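From: Mbali Baloyi
To: home-robots list
Re: Can they do chores yet?

Emrys Meredith wrote:
> 80 percent of housework in 4 years, says Givo. Anyone buying this?

Not me. Clearing one table is still hard. Plant, flowers, lamp, and a gripper resting on the table too.

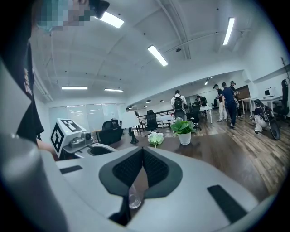 Plant and flowers on the long table

Clear things are worst imo. Depth goes to mush on a glass, then theres a straw poking out.

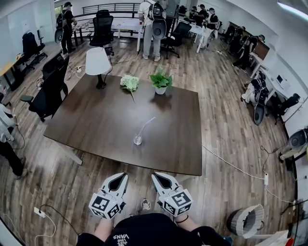
Clear cup with straw, flowers lying down

And the flowers, one thin stem, where do you even grab. My kid does it without looking. Wiping, sure. Folding, maybe, about 50 tries in.

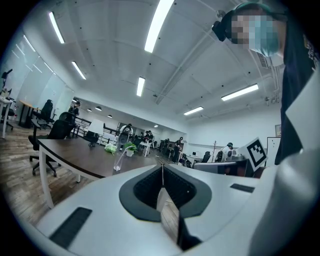
Photo: Aarti Rathore

Ask Givo for a glass with the straw still in it, then we'll talk. Gotta run, will answer Zinhle's motor question tonihgt.

Mbali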